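Pince bloquée en ouverture dans le simulateur Triretti

Question de Sioned Gwynne
Après 249 cycles, la pince reste ouverte et la commande de fermeture renvoie le défaut 6. Quelle est la procédure recommandée ?

Réponse de Pak-hei Yen
Veuillez suspendre la simulation, acquitter le défaut, puis recharger le modèle articulaire. Toute reprise sans acquittement est déconseillée.

Réponse de Wilon
Même problème. Réinstallation effectuée.

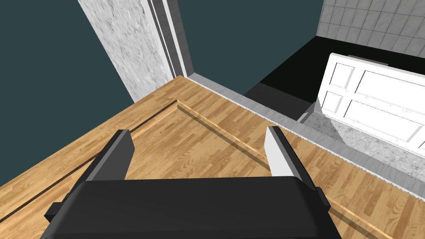 Vue simulée : doigts écartés, pince vide.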